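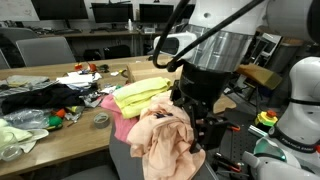

3.2 Collecting the demonstrations

We wanted examples that look like the tables people really have at home. Many collections of this kind start with a bare surface and one object in the middle, and a policy trained on them tends to fall apart as soon as a second thing turns up. So the Girkora set goes the other way. Every episode begins on a table that has been deliberately filled with the wrong things as well as the right ones, and the arm has to find a cloth, take hold of it and bring it clear.

Figure 3. Collecting a cloth episode at the Flincombe site. The gripper holds a sheer peach-coloured cloth at the table edge, with pink and yellow-green cloths close by. The duct tape, the plastic bag and the black clothing further along the table are distractors.

Thin cloth turned out to be the most rewarding part of the whole collection, and also the hardest. A sheer fabric such as the one held in Figure 3 folds differently every time it is picked up, and it shows very little of its own shape to a camera. The parallel jaws can close on one layer or on several, and the operator often can't tell which until the cloth begins to lift. We kept both outcomes. A grasp that brings up a neighbour by accident is a useful example too, provided it is labelled, and the Biva annotation tool has a separate tag for it.

Each operator worked in blocks of 8 episodes and then rearranged the table. We gave very few rules for this. Cloths could overlap, hang over the edge or sit in a heap, and the distractors could go anywhere that the arm could reach without hitting its own base. Early on we tried a printed plan for each layout, drawn up in advance by a script, but the results looked oddly tidy and the operators disliked it. Letting them throw things down by hand gave us far more variety for far less effort - and it was much more fun to do.

The full cloth portion holds 200 episodes, gathered by 9 operators. All of them had a short practice session first, and none of the practice episodes were kept. An episode ends when the cloth has been let go at its target or when the operator gives up. We did not trim the pauses. People stop and think in front of a tangled pile, and we were curious whether a policy would learn to do something similar, such as moving back for a better view before closing the jaws. Section 5 shows a few cases where this does seem to happen, which delighted us!

Two problems are worth reporting for anybody who plans to repeat this. The first concerns cloths that hang from the edge. They pull the rest of the pile with them, so the layout at the end of an episode can be quite unlike the one at the start, even when the task has gone well. We therefore store a still of the table before and after every episode. The second is that operators have favourites. Bright cloths were chosen first whenever the choice was left open, and after the first week we began naming the target aloud at the start of each episode. The earlier episodes are marked in the release so that they can be left out.

The same procedure was used with the Tikkanen objects, which are rigid, and these are described in Section 3.3. The only changes there were a slower closing speed for the gripper and a smaller set of distractors.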